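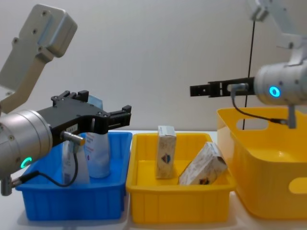

Blue bin for bottles, yellow tray for boxes

Storage and Tidying > Bathroom and laundry
Thread: Sorting toiletries by package, is it a good system?

Dudora
Posted Tue 25 December
Hello all. I am putting in order the bathroom supplies, and I would like an opinion before I buy more trays. My present rule is simple. Bottles go in the blue bin and everything in a box or in paper goes in the yellow tray. Both have ribs on the front wall and a similar shape, so they look good next to each other on the white table. Later they will move to a shelf in the hall closet, which is 156 cm high and quite narrow.

My sister sorts by use instead: hair things together, hand things together, and so on. She says my way is for a shop and not for a home. What do you do?

Gillix
I am with your sister. When I want to wash my hands I don't think "now I need something in a box." I had bins by package for two years and every time I looked in both of them.

Takagi
I disagree with Gillix a little. For the things you use today, sort by use. For the reserve, sort by package. Bottles can leak and paper does not like this. I lost 10 bars of soap in one winter because a bottle of softener was standing above them with a bad cap. The soap itself was fine, but the wrappers came off in pieces and I could not give them to anybody.

Dudora
Takagi, this is close to my reason. I have soap in paper too, and I prefer that it stays far from the bottles. 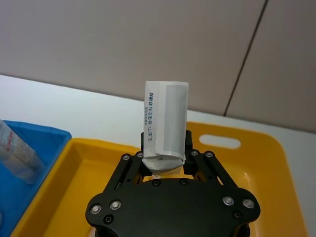 Safeguard soap, the camellia one, at the yellow tray

My question about this soap: does it stand or lie down? Standing, I can read the blue characters on the side (舒肤佳 and then the scent) without taking it out. But I am afraid it will fall each time I pull the tray.

Drullell
Lay it down, with the writing up. A tall narrow pack will always fall when the tray is half empty. If you want it standing, put the cardboard boxes on both sides to hold it.

Gillix
Or take the soap out of the paper and put it between the towels. Then you need no tray for it at all, and the towels smell nice. My mother did this all her life.

Takagi
Please not with scented oil soap on white towels! I did it in December last year and got a yellow mark that took 4 washes to go away. Keep the paper on – it is there for something.

Gillix
Mine never made a mark. Maybe your closet is too warm.

Takagi
Maybe. It is next to the heating pipe.

Drullell
Back to the trays. Dudora, is your closet shelf deep enough to put one behind the other? If so, I would put the bottles in front. They are heavier to lift over something.

Dudora
No, only side by side, I measured it. So I will keep blue and yellow as they are and lay the soap down like Drullell said. For the hand and hair things in daily use I will try my sister's way, in a small basket by the sink. I will not tell her yet.

Gillix
Good compromise. I still think you will look in both.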